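Table-Clearing Trial: Progress Report to the Ntuli Fund
Sep 20, 2025
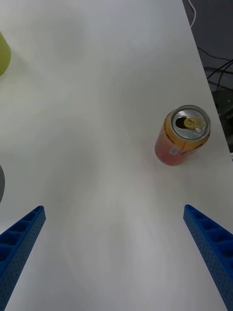
Domestic Tasks Group, Falley Centre for Applied Automation, Brustedon

Reporting period and scope

The grant covers one question: whether a single arm with a two-finger gripper can clear a household table to a standard that a person living in the house would accept without redoing the work. Clearing means removing each item, putting it in the correct place (recycling, sink or shelf) and leaving the surface ready to wipe. Wiping is outside the present grant.

The work plan has 3 stages. Stage 1, single rigid items on a bare table, closed in June. Stage 2, drink containers in any state, is the subject of this report. Stage 3, mixed tables with cutlery and food remains, has not begun.

Work on drink containers

Cans were chosen as the first container type. An aluminum can is cheap, common and consistent in size, and it presents a difficulty that the Stage 1 items did not: its stiffness depends on whether it has been opened. A sealed can tolerates a firm grip. An opened one buckles at a much lower force, and if any drink remains, a buckled wall sends it out through the mouth. The arm must therefore decide which kind of can it has before it closes on it.

The decision is made from the wrist camera during the approach. On an opened can viewed from above and to one side, the drinking hole reads as a dark patch against the bright lid, next to the pull tab. Coloured tabs, such as the yellow one on the lemon drink can, separate well from the lid metal. Plain silver tabs separate poorly under uneven light, and the classifier has been retrained twice on this account. The present version defaults to "opened" when it is unsure. This costs time but has removed the worst class of error, a full-force grip on an open can.

The camera can establish that a can is open. It cannot establish how much is in it. The arm now makes a short test lift and estimates the contents from the change in load at the wrist. A can judged empty goes to recycling. A can judged part full is carried upright to the sink side and left standing. Pouring out was considered and deferred to Stage 3.

Gripper

The blue lattice fingers replaced the flat steel pair used in Stage 1. They are moulded in one piece with open pockets, and they give under load. The flat pair held an opened can securely only within a narrow band of force, and that band shifted from one can to the next. The lattice fingers widen the band enough that one setting serves for all the opened cans in the test set. The drawback is placement. A finger that gives also lets the can tilt slightly on release, and part-full cans are sometimes set down on the edge of the base. A slower release is under test.

Finger life is not yet known. The endurance rig has been set to 3000 open-and-close cycles per pair, with inspection at the end of each run. Only the first pair has completed a run. It showed no tearing, and some loss of surface grip at the tips.

Comparison with a person

The fund asked for a plain statement on this point. A person clears a can from a table in one movement, usually while doing something else. The arm approaches, looks, closes, test lifts, decides and carries. It is slower at every step, and the test lift has no human equivalent worth timing. On bare, pale tables with cans standing upright, the result is acceptable. With cans lying on their sides, or standing close to other objects, it is not, and a person in the room would step in.

Our assessment is that the task is not ready for a home. It may be closer to ready for a staff lunchroom or the back counter of a shop, where tables are uniform, the work can be done after hours and speed matters less. Tisow, the site partner for Stage 3, has offered a lunchroom for that purpose.

Variances from plan

Two items are reported.

Stage 2 was to include glass tumblers. These have been moved to the start of Stage 3. The wrist camera does not locate the rim of a clear glass reliably on a white surface, and a change of lighting is needed before further trials.

The load estimate required a wrist sensor that was not in the original equipment list. It was bought from the consumables line. No additional funds are requested.

Next period

Complete the slow-release tests and fix the setting.
Extend the can trials to cans lying on their sides.
Run the second finger pair through the endurance rig.
Agree on access hours and safety arrangements for the Tisow lunchroom.
Repeat the open and sealed can trials on a dark, patterned tabletop, using the current classifier without retraining.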